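Home | News | Press Room | Contact

Valtik to Open Second Parts Warehouse in Plorkstead
May | By Valtik Press Office
2 comments | 7 shares

PLORKSTEAD — Valtik, a supplier of replacement parts for household sewing machines, will open a warehouse in Plorkstead in May. It will ship belts, bobbins and foot pedals to repair shops that now order from the company's main site in Wuvstead.
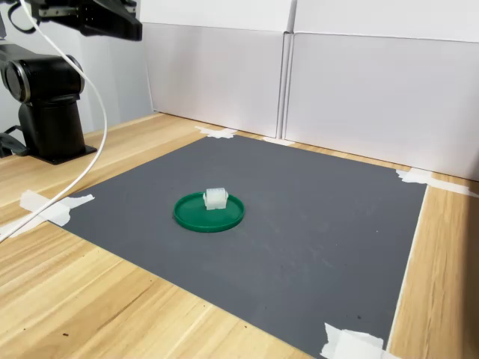

The new site will stock 1,000 parts at opening, including the full Tessier line of presser feet. Orders placed by 2 p.m. will ship the same day. Delivery to shops outside the area will take up to eight days, as it does now.

Prices and account numbers will not change. Shops with open orders do not need to do anything — those orders will still ship from Wuvstead. The pickup counter opens at 7 a.m.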